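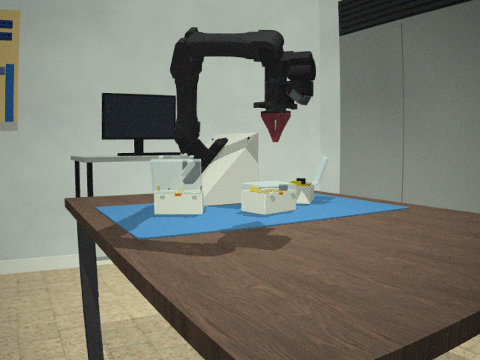

Emese Balogh thinks the success rate is the wrong number to report, and that we should log where the tip is when the episode ends before we touch the reward again. Her point, left as a comment on the last entry: a policy that fails with the tip a few millimeters off the target and a policy that fails on the far side of the mat get the same zero, and we have been ranking checkpoints on that zero for a month. She also asked whether the sim wrist offset was ever compared to the drawing. It was not. See below.

Friday, morning

Taking her comment as the plan for the day. The question is still whether randomizing the tool offset during training buys anything once the policy leaves the nominal scene. Everything today is in sim, with the black arm and the red cone tip over the blue mat, and the white boxes and wedge stand at their default poses unless stated.

Setup

Two policies, same network, same demonstrations. Policy A is trained with the tool offset fixed at its nominal value. Policy B gets a new offset at each reset, drawn from a uniform range in x and y, z left alone. Imre Antal ran both trainings on Woltby overnight and the checkpoints are under the shared Findix folder, the last one from each run. I did not pick by validation loss this time. Last time I did and the two runs ended up at very different step counts, which made the comparison useless.

Evaluation is 200 episodes per policy per condition. Conditions:

nominal — nothing moved
shifted — boxes translated on the mat, orientation kept
rotated — boxes turned in place
offset — boxes nominal, tool offset wrong by a fixed amount the policy is not told about

Target is the small box on the right. An episode ends on contact, on timeout, or on a collision between any arm link and the stand. I added the last one because the lower link passes close to the stand at the start pose and two of the earlier "successes" had clipped it on the way out. The old evaluator let that through.

Logging

Emese's change is in. At episode end we now write tip position in the target frame, tip axis relative to vertical, termination cause, and seed. Position is taken from the tip of the cone and not from the wrist flange. The old logger used the flange and added a constant, and that constant was the nominal offset, so in the offset condition it was reporting a tip position that did not exist. Any plot from before today that shows tip error under offset should be thrown out. I have moved them to a folder called old_flange so they do not get pasted into the write-up by mistake.

Wrist offset check

Compared the tool frame in the scene file to the Ridness drawing. x and y agree. z does not: the scene file has the tip frame inside the cone, short of the point. The visual mesh is right, so the render looks fine and the contact geometry is fine, but the frame handed to the policy is not at the point. Both policies were trained with this, so A against B is still a fair comparison. Absolute z error is not to be quoted until it is fixed and both are retrained. The logger now reads the mesh vertex directly and is not affected.

Midday

First pass of nominal finished for both. Nothing between them on success. With the new log there is a difference: B's end points are spread wider around the target center than A's. Expected, given that B has never seen one offset for long enough to fit it tightly.

Seed 653 fails under both policies in every condition run so far. Replayed it with the viewer open. The arm starts with the elbow high, comes down late, and times out above the box without contact. No collision. The start pose sampler is drawing a joint configuration near the edge of its range and the controller's velocity limit does the rest. Left the seed in. Noted here so I do not go hunting for it again.

Shifted and rotated

Shifted: A and B both lose some episodes and the lost ones are mostly the same seeds. Looks like a perception limit, with the offset training having little to do with it. Rotated is worse for both. The upright lid of the small box changes the silhouette a lot as it turns and I suspect the encoder is keying on it. One run with the lid mesh removed would settle this. Queued, low priority.

Offset

This is the condition that matters, and the old numbers hid it. A's tip lands displaced from the target by nearly the full injected error, in the injected direction, episode after episode. It is servoing the flange to a remembered place. B's displacement is smaller and has no clear direction. On success rate alone the two looked close, because the injected error was small compared with the box opening and A was still scoring contacts off-center. So Emese is right about the metric, at least for this condition.

Reran the offset condition with 10 different offset values to check that it was not one lucky direction. Same pattern in nine. In the tenth, B also shows a bias, toward the stand side. That value sits just outside B's training range, so I am not reading much into it yet.

Open

Mirzaei camera model: still using the default intrinsics. Should match the calibration file before anyone compares to hardware.
Fix the z of the tool frame, retrain both. Imre says Woltby is free after 6 tonight.
Widen B's range slightly and repeat the tenth offset value.
Decide whether tip displacement replaces success rate in the table or goes in beside it. I would keep both columns.
Lid-removed run, if there is time on the queue.

Evening

Tool frame fixed and checked against the drawing a second time. Both retrainings submitted with the same seeds as before. Logs go to the same folder, suffix _z2.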